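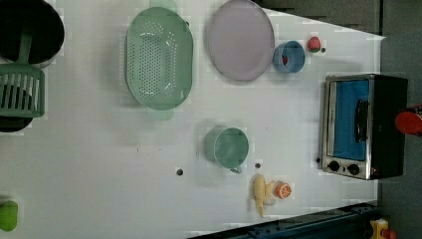 Gidivel, July

Visit to the Berkus open day
Group project report, Introduction to Automation

Our group went to the open day at Berkus to see a robot arm handle household objects. The project asks us to pick one task that people do without thinking, watch a machine do it, and write down where the difficulty is. We chose clearing a kitchen table. Đào had seen the open day announced on the department board and signed us up for the morning session. There were 32 visitors in that session, mostly students, and we were split into smaller groups after the welcome talk.

The demonstration lasted 48 minutes. It was led by Pankaj Dubey, who works on the software side. The company calls its control software Ultik, and he kept a laptop next to him with its log open so that we could see each attempt being added to the list. He explained that all the objects were toys. Toy food and toy dishes are light and cheap to replace, and they come in enough shapes to give the arm different problems.

What we wanted to find out

We had three questions before the visit. Which objects are hard to pick up? Does it matter how an object is lying? And what does the robot do after it misses? We had a note sheet with a row for each object, but we gave up on the sheet fairly early. Things went faster than we could write, and Đào ended up taking notes in plain sentences while the rest of us watched.

Picking up objects

Most of the time went to single objects. Pankaj Dubey chose one and the arm went for it. Curved food such as the banana was handled well in the attempts we saw. The round slice of orange took longer. It is low, and the fingers have to come down close to the table without pressing on it. On one attempt the slice slid a short way and the arm stopped, moved up and started over.

A person asked if the software knows what a banana is. The answer was that it has a name for each object, but the name matters less than the shape and the position. We are not sure we understood the whole explanation, and we have left the part about camera calibration out of this report.

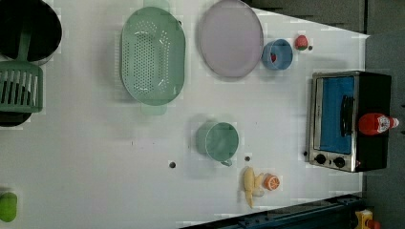

Our main subject in this report is position, meaning how an object lies and what it is next to. We had expected size to be the biggest factor, and after the visit we think position matters more. A mug standing upright can be taken by the rim or by the handle. If it is tipped over, the hand has to come from another side, and the handle may be in the way. The same goes for height. With the ketchup bottle lying on top of the toaster oven, the arm has to work at a different level than it does for the banana on the table, and it has to keep clear of the oven on the way in. Flat things are their own problem. The lavender plate has only a slightly raised rim to get hold of, and a person would probably slide it to the edge of the table first.

We asked if the robot could be taught to slide a plate like that. We were told it was possible but was not part of the demonstration.

Results from the log

At the end of the session the log showed 149 attempts for the day so far, including the warm-up before visitors came in. Only 3 of these were marked as stopped by a person. The log does not separate a clean pick from a slow one, so we could not work out a success rate that we would trust. We asked for a copy and were told we could use the totals but not the file itself. 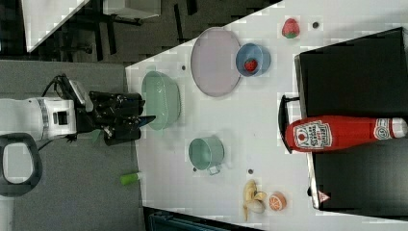
The arm and gripper beside the table at Berkus.

Problems with our method

We saw one table and one arm, and the person leading the session chose the objects. We also stood on one side, so for some picks the gripper blocked our view of the fingers. A better plan would be to agree on a short list of objects in advance and ask for each one to be tried lying in different ways. Two of us also wrote different names for the same dishes, and we had to sort that out on the bus.

Next steps

For the second half of the project we will repeat the task by hand. One person will clear a table wearing thick oven mitts – the closest thing we have to a gripper – and another will record which objects slip. Đào is writing the record sheet, with a column for position this time. Berkus has said we can send follow-up questions by email until the end of the month.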